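Visit to the Lillell garment care center, Ternovura

We had signed up for the afternoon tour in November, which starts at 1:30 from the side entrance on the loading street. The front door is for customers only and the staff there will send you back around the block. Coats and bags go in lockers, and you need a coin for the lock. The group was 30 people, split into two halves after the welcome talk.

Lillell takes in outdoor clothing for cleaning, repair and resale. Most of it comes from two rental shops near the ski area and from a mail-in program called Brutero. The guide gave the intake for the day before as 137 pieces, a normal load once the weather turns. In summer it drops and they use the time for sleeping bags and tents.

The first stop was sorting. Everything is checked for a care label, then goes into bins by fabric: down, synthetic fill, shell, fleece. Pockets are emptied by hand. Lip balm is the worst thing to miss, we were told, and there was a stained fleece on the wall to prove it.

Washing was behind glass and too loud for much explanation. The machines are front loaders and nothing goes through above 30 degrees Celsius. Down jackets get a second rinse and a long, low drying cycle. We stood there for longer than needed while the other half of the group finished upstairs.

The handling rooms upstairs were the part I had come for. They are furnished more like a house than a plant, and jackets are hung, turned and folded there before they go back out. Hoods take the most practice. A soft hood will not lie flat by itself, so it is gathered at the base first and the loose part is settled afterward – otherwise the folds end up in the collar and stay there.

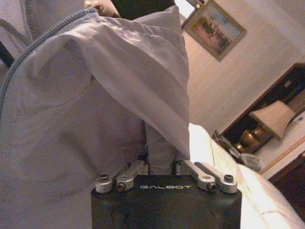
Pale hooded jacket with a gray-blue zipper, upstairs handling room.

After that we were shown zippers. Each one is run up and down 5 times, brushed, and waxed if it drags. Replacing a full front zipper takes a skilled person most of an hour, so they try a new slider first. The repair bench had a drawer of sliders sorted by size, and a second drawer of ones that matched nothing.

The tour ended in the shop. Repaired jackets start at a fair price, although the good sizes had gone by the time we got down there. I bought a tin of zipper wax. Coffee is across the street at Vương, which closes at 5, and we just made it.

Practical notes: the tour takes two hours, mostly standing. There are seven steps up to the side entrance and no ramp – call ahead and they will open the loading door. Photos are fine upstairs, but not in the washing area.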